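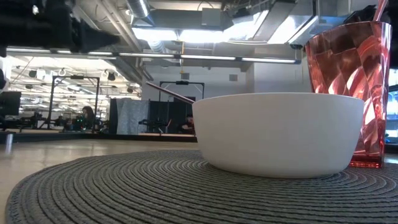 Groundwater Levels in the Lunau Well Field
Student project report
Ashton Pearce
Advisor: Hafþór Bisgaard
4 June 2004

1. Background

The town of Lunau takes its drinking water from a shallow sand and gravel aquifer on the north side of Jorkine Creek. Farms on the south side pump from the same aquifer in summer. The town has kept a record of water levels in its own wells, but no one had compared them with levels on the farm side. The purpose of this project was to measure both sides through one irrigation season and the following winter, and to see how quickly the water table came back after pumping stopped.

2. Methods

I used 20 wells. Most are old stock wells that are no longer pumped. The rest are observation wells drilled for the town. Depth to water was measured with a steel tape and carpenter's chalk. Each reading was taken twice, and if the two did not agree the tape was dried and the reading was repeated.

Well elevations were surveyed from the benchmark on the Jorkine Creek bridge. Three wells could not be surveyed because brush blocked the line of sight, so for those I took elevations from the topographic map. They are left out of the contour map but kept in the graphs of change over time.

Levels were entered in a spreadsheet and contoured by hand. Rainfall came from the gauge at the Zindodum school.

3. Results

Water levels fell in all wells from the start of irrigation until September. The largest drop was on the south side, close to the two biggest irrigation wells. Wells next to the creek changed very little, which suggests that the creek was feeding the aquifer there. The final data set has 337 readings.

Recovery began as soon as the pumps were shut off. The south side wells rose fastest at first and then leveled off. By spring most were back near their starting levels. Two wells near Nông Road were still low at the last visit. Both are in finer sediment according to the drillers' logs, and water probably moves through it more slowly.

The town wells followed the same pattern as the farm wells but later in the season and with a smaller change.

4. Problems

The tape stuck in one casing and that well was skipped until it could be freed. Snow closed Nông Road for part of the winter, so there is a gap in the record for the wells along it. One season is also too short to say whether the aquifer is declining over the long term.

5. Further work

The Nông Road wells should be measured through a second season. A staff gauge at the bridge would make it possible to compare creek stage with the nearby wells directly. The field sheets and spreadsheet are in the department map room.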